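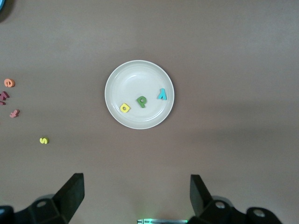

Gianni Rinaldi wants to know if foam letters are any better than the magnetic ones, because his keep vanishing under the fridge. Gianni, YES. They're soft, they're light, they don't clatter, and when you tread on one barefoot you carry on with your day.

1/ So, our current favourite game is letters on a plate. I put a, p and y on a plain white one, leave the rest on the table, and we see what words come up. Yap! Pay! (My youngest insists on "pya", and has now given it a meaning. It's a kind of soup.)

2/ The plate matters more than I expected. Tip the whole lot on the table and it's a free-for-all, everyone grabbing. Put three on a plate and suddenly it's dinner, and people take turns. I love it.

3/ Lowercase, please, if you've got the choice! It's what they meet in their reading books. The p is a brilliant one to start with: spin it and it's a d, flip it over and it's a q or a b. We lost a good half hour to that one letter.

4/ I don't fuss about which way up they land. The yellow a was lying any old how and she still shouted it out straight away. Turning them round is half the fun.

5/ Colours help too. "Pass me the orange e" gets it passed, even from a child who isn't sure what an e is yet. A week later you drop the "orange" and see what happens.

6/ Tullio Bianchini asked how to wash them. Bowl of warm water, drop of washing-up liquid, then flat on a tea towel overnight. I wouldn't put them on the radiator (ask me about the old z).

7/ We've got 22 words on the list stuck to the kitchen door so far and she wants 100 before school starts back in September. Three-letter ones only, her rule. Send me your best! No soups.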